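Boxes, Baskets and One Very Stripy Bed
Walon Home Diary, posted 9/14/18

So the big sort-out is finally underway! I've been promising myself this since February, when the shelf in the hall gave up and dumped a winter's worth of odds and ends on my foot. I glued the shelf back together, shoved everything back on it, and then (surprise) never went near it again until last week.

My rule for this round is simple. Everything small that lives in a bedroom gets put on the bed first, all of it, and then it either goes into a box or it goes out the door. I like working on a bed. It's a good height, nothing rolls very far, and you have to finish before you can go to sleep, so there's a built-in deadline. I gave myself 15 minutes per box and went over on every single one.

The boxes are a mixed bunch. I got 4 from the Mukham market, where the man at the fruit stall lets you take what you like at the end of the day, and the rest I've been hoarding from deliveries. I did look at the matching storage sets at Stitarus and they are lovely, with the little label windows and everything, but by the time I'd added up what I needed it was close to 200 and I just couldn't do it. For things that sit under a bed! A box is a box.

If you're doing the same thing at home, I'd say start with the soft stuff. Soft toys and small cushions fill the corners and stop the hard things from knocking around, and then you can tuck cartons and cases in between. I learned this from an old housekeeping book by Brynjólfsdóttir that I picked up at a library sale, 500 pages long and mostly about linen. She has very firm views on folding. I don't follow any of them, but the chapter on packing trunks is great and I've read it twice.

What I'm still bad at is small cartons. I keep them. I kept the carton for a lamp I no longer own. A few of them have made it into this batch as well, and I've decided not to fight about it until the next round.

I left the bedsheet on while I worked, by the way, stripes and all. It's my favorite one, it's washed so many times it's soft as anything, and it was due for the laundry that night in any case.

Pictures are from the bedroom. The hall and the kitchen drawers are coming in the next post, once I've found somewhere to put the cake pans. 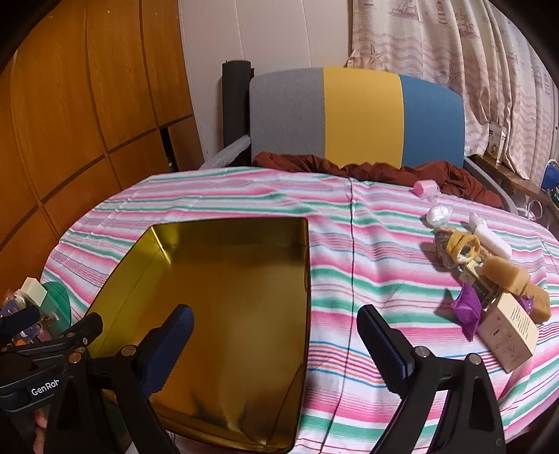
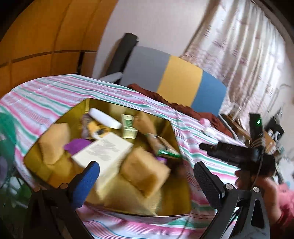 Gold inside, stripes underneath: the shiny tray empty in the first picture, and in the second a box packed with cushions, cartons and a plush toy.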